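Bimanual Handling, Session 4: the rack task
Handout for the Prilthorpe evening group

Hello again, and well done for getting through the session on frames and transforms, which I know was a slog. We're back on real arms for this one, hurrah! Please read the whole handout before you come in, even if you only do it on the bus. Last time half of you hadn't, and I spent twenty minutes explaining what a rest pose is.

The task comes from the Kartha project. We have a slotted rack, a clear bin and two arms, and we want flat pieces to end up standing in the slots. It sounds like loading a dishwasher and I thought it would be about that hard when I wrote it into the course. I was wrong, and I've rewritten this handout twice as a result.

Start every run from the same place. Both arms up over the table, bin on the left, rack on the right and running away from you, nothing in the bin. Check the rack by eye before you begin, as a few degrees of twist makes a mess of your slot positions later on.
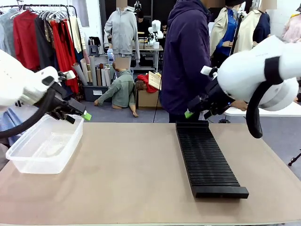 Start layout: bin on the left, rack on the right, both arms over the table.

Your logging script should be running before anyone touches anything. The file wants a run number, your initials and which end effector was on the right arm. That last one matters more than you'd think. The plain gripper and the fingered hand behave so differently that I can't compare your results if you leave it out, and I will come and find you.

Now, the slots. They're narrow and there are a lot of them, so don't aim at "the rack" and hope. Pick a slot, write it down, and bring the piece in from above with its face square to the slats. If you come in at an angle the bottom edge catches on the top of a slat and the arm carries on pushing (you'll hear it). Set the force limit first! The Veltthorpe sheet gives 800 as the starting value in their units, and I'd leave it there until you've got five clean runs.

Thin boards want to lean once they're in. You can either let go gently and accept the lean, or keep a light touch on one side while you open the fingers.
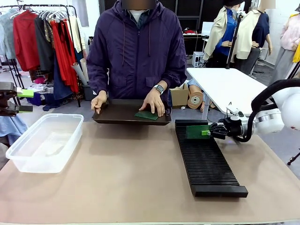 I prefer the light touch myself, but it costs you time, and the groups who did this in January were split on it. Try both and tell me which you'd keep. I don't mind which you choose as long as there's a reason in your write-up that isn't "it looked nicer".

A word on working next to the arms. One person is at the table and one person is on the stop button, and you swap every few runs so nobody gets bored and starts looking at their phone. Hoodie strings get tucked in. If you need to reach across, say so out loud and wait for an answer. I know it feels silly when there are only two of you.

Soft pieces are the second half of the evening and they're much more fun. A stiff board stays where you put it, but a strip of fabric has ideas of its own, and where you hold it changes everything. Take it near the top and keep the rest clear of the bin rim. Then watch it in the wrist camera view as well as from the side, because a strip seen edge-on nearly vanishes and your detector will lose it.

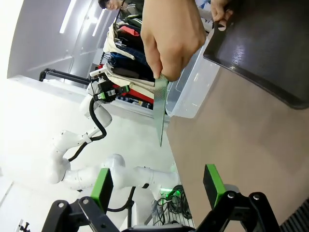
Have the gripper wide open before you bring it near the fabric. I keep seeing people close the fingers halfway to "save time" and then knock the thing sideways.

For comparison, my own test logs are in the shared folder as runs 447 and 573. Run 573 is the better one. Run 447 is there so you can see what a bad rack alignment does to the numbers, and please don't copy its settings, as someone did last term.

To hand in: your log file, one page on what went wrong, and a sketch of your approach path with the angles marked. Hand drawn is fine. Bring it to the Hirkgate room, where we'll be for session 5, and have a look at the chapter on contact forces before then if you get a chance.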